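I got to the Reduvham workshop a little after nine in the morning with a coffee in each hand, one for me and one for the woman I'd come to talk to, and she took hers and put it straight down on top of a laundry hamper. "Don't worry, that's the failed pile," she said. I asked how big the pile gets. She said it depends on whether we were counting socks.

She runs testing at Reduvham, a small outfit that takes arms and hands from other companies and tries to get them to do the dull stuff: folding, sorting, loading shelves, wiping down counters. I've been writing about home gadgets for a long time (I still own two robot vacuums that hate each other), and I'd asked her for one thing, a straight answer on whether any of this is ready for my kitchen.

"Your kitchen, no," she said. "A kitchen I've spent a month in, maybe. For one job. If you don't move the toaster."

I laughed and she didn't. The toaster thing is real, apparently. They had a counter-wiping routine they were very proud of last July, and then somebody swapped in a toaster with a longer cord and the arm spent a whole afternoon politely wiping around a spot where there was nothing at all. "It wasn't broken. It was doing what it had learned," she said. "But try telling that to a person with crumbs."

The current project is called Teixeira, and it's all laundry and small shelf items. So far this year they've logged 1,467 towel attempts. Of those, 982 ended with a towel she'd be willing to put in a closet. I thought that sounded pretty good! She made a face.

"Would you keep a dishwasher that cleaned two plates out of three? You'd send it back. And towels are the easy ones, they're rectangles. Ask me about fitted sheets."

So I asked her about fitted sheets.

"We don't do fitted sheets."
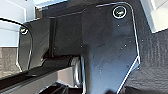 Zilline Notebook

What I really wanted to know was where it goes wrong, because in the videos everything looks so smooth. She told me most people guess it's the brain part, the planning. Some of it is. But a lot of her week goes into the hand end, the plates and screws and pivots, and how those meet something soft or slippery.

"Metal is stiff and a T-shirt isn't," she said. "You have skin. Your fingertip squishes a little and tells you, oh, that's two layers, I only wanted one. We're trying to get that same information out of hard parts and a motor. It can be done. It's slow."

How slow? A towel takes their setup 14 minutes on a bad day, and that's with her standing there. She can do one herself in the time it takes to complain about it. I asked whether speed even matters if I'm asleep or at work while it's going, and she perked up at that (it's clearly an argument she has had before). Her view is that slow is fine at home as long as you never have to check on it. The trouble starts when it's slow and you also have to babysit it, and that's where she'd put nearly everything she's tested.

Shops are a different story, she thinks, or at least a few years ahead. Pitero, a housewares distributor that sends her people boxes of stock to practice on, has a back room where the bins never move and every item comes in the same carton. "That's a lovely room," she said, a bit wistfully. An arm there can pick cartons all night. Open the cartons, though, and hand it a whisk, a bag of rubber bands and a glass jar, and she wants a person close by. The whisk is the worst of the three. It tangles with anything, and it looks different from every side.

I asked what would change her mind about homes. She took a while over that one and drank some of the coffee, cold by then.

"Boring hours," she said. "Show me 3,000 hours in regular people's houses, with dogs and kids and bad lighting, and let me see the log of every time somebody had to step in. I don't need another video of it making a salad."

She'd also like to see somebody talk about upkeep. Screws loosen, dust gets in, cables rub. Her crew does a check each morning before anything gets switched on, and she can't picture me doing that before breakfast. I can't either. I haven't emptied the filter on vacuum number two since winter.

Does she have any robots at home? One, a floor mopper, a present from her sister. She likes it fine. It does the hallway, and she does the corners with a rag.

On my way out she picked up the hamper and started on the failed pile by hand, still talking to me over her shoulder about whisks. She was on her fourth towel by the time I found my car keys.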